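Month two of collecting pick-up examples for Gretard, our grasping model. Posting where we are, mostly so Érica and Henk stop asking me in separate chats.

1/ Target for February is 500 usable episodes. We have 412. An episode is one person with the hand-held gripper, one object, one pick, one place. Anything with two picks gets split or thrown out.

2/ Bedrooms are the slow part. Tables went quickly, but soft surfaces give under the fingers and the objects roll into the dips. The model trained on table data closes too high on a bed.

3/ Current pile, on the pink quilted cover: white plastic bottle on its side, two white puffy balls in clear wrap, a foil cylinder, a paper bag, some black cloth. The crumpled ball of printed paper is closest to the fingers, so it goes first.

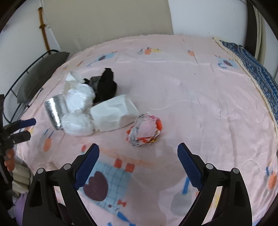

4/ Order matters more than I expected. If everyone starts with the easy object, the model only sees the hard ones with nothing next to them. Arlindo now writes a pick order before each session and we stick to it.

5/ Shiny things are still bad. Of the 39 episodes I rejected this month, most were foil or clear wrap where the tracking drifted. Slower approach helps – count to two before closing.

6/ Patterned covers stay in. Liam asked if we should switch to plain sheets. No, people have cartoons on their beds.

7/ Next up is the Julport apartment, kitchen drawers first. If you're collecting there, wipe the grip pads between sessions and name your folders properly this time.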